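Household tips: keeping the family's passwords in order

I put this page together in February, when the evenings are still long and you may as well sit down with a pot of tea and do the dull jobs. Tidying up passwords is one of the dullest, I grant you, but it does feel lovely afterwards, a bit like a cleared-out airing cupboard.

**Start with the e-mail account.** Everything else hangs off it. If someone gets into your e-mail they can ask the shops, the bank and the gas supplier to send a new password there, and in they go. So give it a long one that you use nowhere else. Four or five unrelated words strung together will do nicely, and they are far easier to type than a jumble of symbols.

**Write them down if you want to.** I know we were all told never to do it! But a small notebook kept at home, well away from the computer and not labelled "Passwords" on the front, is a good deal safer than using the dog's name for everything. Mine lives among the sewing patterns – or it did, I have moved it again. Tell one person you trust where it is.

**Do a bit at a time.** I did mine in between the ironing and the beds, two or three accounts a day, and it was finished before I had time to get cross about it.
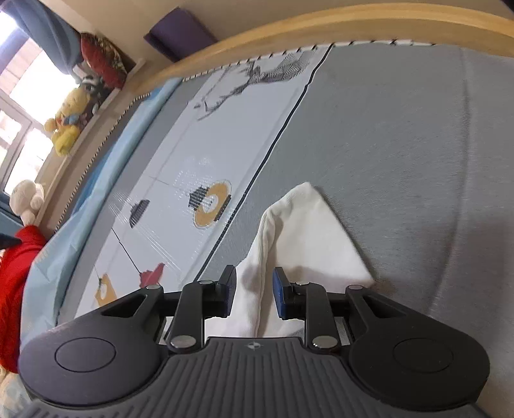 One reader wrote in to say that a notebook was all very well until you were away from home and locked out of your e-mail, and that she now keeps the recovery codes on a slip of paper in her purse, with nothing on it to show what they are for. I think that is very sensible, and I have copied her.

**Try a password manager when you are ready.** I went with Zemham after a long dither between that and Adareo. It remembers everything and you only need to remember the one password that opens it. Make that one good, and put it in the notebook straight away, before you close the lid of the laptop and forget it (ask me how I know).

**Don't send a password along with the thing it locks.** If you e-mail a protected document to your sister, ring her up and tell her the password. Putting both in the same message is like posting the key with the cash box.

**Look at old accounts too.** I found one at Lusetti, where I bought curtain hooks years ago, still holding my old address and card. Closing it took a couple of clicks and a rather sulky e-mail from them.
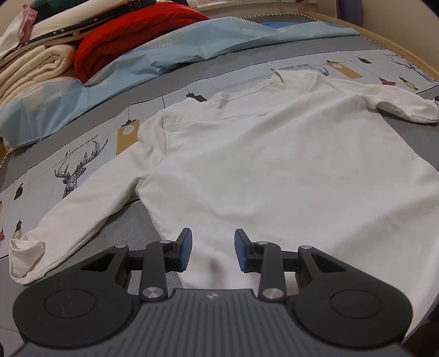
*White shirt, long sleeves, on the grey printed sheet.*

**Change the router password.** The one on the sticker is fine for guests to read, so it is fine for anybody to read. Pick a new one, write it in the notebook, and set aside half an hour for putting it into the television, the printer and everybody's telephones.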